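Fernov apresenta série Murnex de cabos de alimentação blindados para equipamento de áudio

Nova gama destina-se a fontes digitais, pré-amplificadores e amplificadores integrados com tomada IEC de três pinos. Distribuição em Portugal assegurada pela Morelli a partir de janeiro.

A Fernov anuncia a disponibilidade da série Murnex, uma gama de cabos de alimentação com condutor de terra e blindagem contínua, concebida para sistemas de áudio doméstico e pequenas instalações de estúdio. A série substitui a linha Tudham, cuja produção termina no final do ano. Os acessórios e as peças de substituição da linha anterior continuarão a ser fornecidos pela rede de revenda enquanto houver existências.

Construção

Os cabos Murnex utilizam três condutores de cobre multifilar estanhado, com isolamento individual em polietileno. Os condutores de fase e neutro são torcidos entre si com passo constante, de modo a reduzir a área do circuito e o campo magnético irradiado. O condutor de terra segue a mesma geometria e tem secção idêntica à dos restantes.

A blindagem é composta por uma fita de alumínio com sobreposição e por uma malha de cobre estanhado, ligadas à terra apenas na extremidade da ficha de rede. Na extremidade do conector IEC, a malha é cortada e isolada com manga termorretrátil. A bainha exterior é em PVC flexível, com marcação do comprimento e do lote de fabrico junto à ficha.

A ficha de rede é do tipo Schuko, com contactos em latão niquelado e aperto por parafuso. O conector do lado do equipamento é do tipo IEC C13 em toda a gama. A Fernov não prevê, nesta fase, uma versão com conector C19.

Ensaios

Cada cabo é ensaiado individualmente antes da expedição. A sequência compreende a verificação da continuidade dos três condutores, a medição da resistência do circuito de proteção e a medição da resistência de isolamento a 500 V em corrente contínua. Os cabos que não cumprem os limites definidos são rejeitados e não são objeto de reparação.

O relatório de ensaio fica associado ao número de lote e pode ser pedido ao revendedor no momento da compra ou posteriormente, mediante indicação do número gravado na bainha.

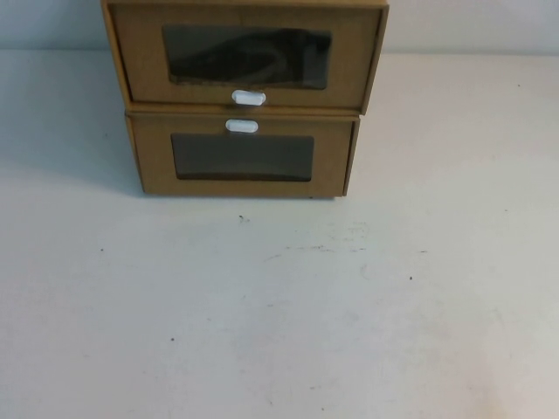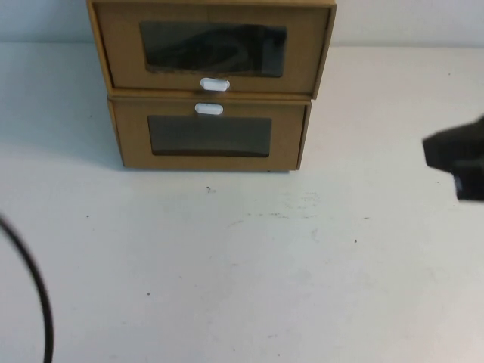 Unidade de arrumação em cartão com duas gavetas sobrepostas.

Versões e comprimentos

A série é composta por duas versões. A Murnex S destina-se a leitores de CD, conversores digital-analógico, transportes de rede e pré-amplificadores. A Murnex P, com condutores de maior secção, destina-se a amplificadores integrados e amplificadores de potência equipados com tomada C14. Entre comprimentos e versões, a gama totaliza 9 referências. A lista completa está disponível nos revendedores.

O diâmetro exterior da versão P é de quase 18 mm na zona do alívio de tração, valor a considerar em móveis com passagens de cabos estreitas. O raio mínimo de curvatura em instalação fixa corresponde a 8 vezes o diâmetro exterior do cabo. A Fernov recomenda que a curvatura não se inicie imediatamente à saída do conector.

Compatibilidade

Os cabos Murnex destinam-se exclusivamente a equipamentos com tomada de três pinos e ligação à terra de proteção. Não são adequados a equipamentos com tomada de dois pinos do tipo C8, nem devem ser utilizados com adaptadores que interrompam o condutor de terra. A tomada de parede deve dispor de ligação à terra conforme com a regulamentação aplicável.

Em sistemas com vários componentes, o fabricante aconselha a ligação de todos os equipamentos ao mesmo circuito de alimentação. Os cabos de rede devem ser mantidos afastados dos cabos de sinal e, quando o cruzamento for inevitável, este deve ser feito em ângulo reto. A substituição de um cabo deve ser efetuada com o equipamento desligado da rede.

Disponibilidade e garantia

As duas versões estarão disponíveis através dos revendedores autorizados da Morelli. As encomendas confirmadas até quinta-feira, ao meio-dia, são expedidas na mesma semana, salvo rutura de existências. Os comprimentos especiais são fabricados por encomenda e não admitem devolução.

A garantia cobre defeitos de material e de fabrico. Ficam excluídos os danos resultantes de tração excessiva, da abertura das fichas ou da substituição de conectores por terceiros. Os pedidos de assistência devem ser apresentados ao revendedor, acompanhados do comprovativo de compra e do número de lote.

Sobre a Fernov

A Fernov desenvolve e fabrica cabos de alimentação, cabos de interligação e acessórios para áudio. A produção abrange o corte, a montagem e o ensaio final dos cabos.

Contacto para a imprensa
Fernov, Departamento de Comunicação
Fichas técnicas e tabela de preços disponíveis a pedido.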